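Join the Urkwood Patient Records Panel
Call for participants, posted 6 May 2022 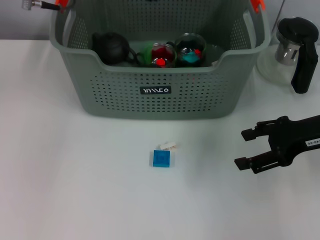 Thérèse Lavoie wrote to us after the March round to say that she had expected a lot of talk about computers and instead spent most of the morning explaining what it is like to wait for a scan result, and that she would gladly do it again. We have kept her note pinned up in the office ever since, and it is a pretty good picture of what we are asking you to do.

The Urkwood Health Data Project is looking for 38 people to join its next panel. We are a small team working with the Grimby and Ospina clinics to improve the way kidney patients' records are brought together, so that when someone moves from a family doctor to a specialist, and then perhaps on to dialysis or a transplant list, the people treating them can follow the whole story in one place. The tool we use for this is called Inton. It pulls together lab results, clinic visits, and medication lists and lays them out along a timeline. The staff who use it tell us it saves them a good deal of digging through old letters, but we would very much like to hear from the people whose lives are on those timelines.

Who we would like to hear from

You can apply if you are 18 or older and have been treated for a kidney condition at either clinic, or if you look after someone who has. You don't need any medical or technical background. If you have never used a patient website in your life, please apply anyway (we have plenty of people who like computers already, and we love them, but we need the rest of you too!). We would be especially glad to hear from people who work nights, people who live a long drive from the clinic, and anyone who reads more comfortably in French or Spanish. Interpreters can be booked for every meeting.

What you would be doing

The panel meets for eight sessions, each two hours long, either at our Grimby office or by video, whichever you prefer on the day. In the early sessions we look at made-up patient timelines and talk about what makes sense and what doesn't. Is "eGFR" any use to you without an explanation next to it? Would you want to see a result before your doctor has called? Later on we move to the harder questions, such as who should be allowed to open a record, how long it should be kept, and how a person can say no to having theirs used for research.

You will never be asked to show us your own records, and nothing you say will be passed to your care team. We take notes at each session, send them to you to check, and leave names out of anything we publish. Your treatment will not be affected in any way by whether you join, or by whether you leave partway through.

What we offer

Each session pays $47, by check or bank transfer, and we cover parking, bus fares, and child care or respite care if you tell us ahead of time. Lunch is provided at the in-person meetings, with low-potassium and low-salt choices as a matter of course. There is an elevator to our floor, and the chairs are decent.

How to apply

Send us a few lines about yourself and why this interests you, by email or on the paper form at either clinic's front desk. If writing is a chore, ask at the desk for a phone appointment and we will fill in the form together. We had 137 applications for the last panel and could not take everyone, so if you were turned away then, please do try again. Your earlier form is still good, and all we need is a short message saying you are still interested.

We reply to every application, usually within two weeks. Questions before you apply are welcome, including the ones that feel too small to bother us with.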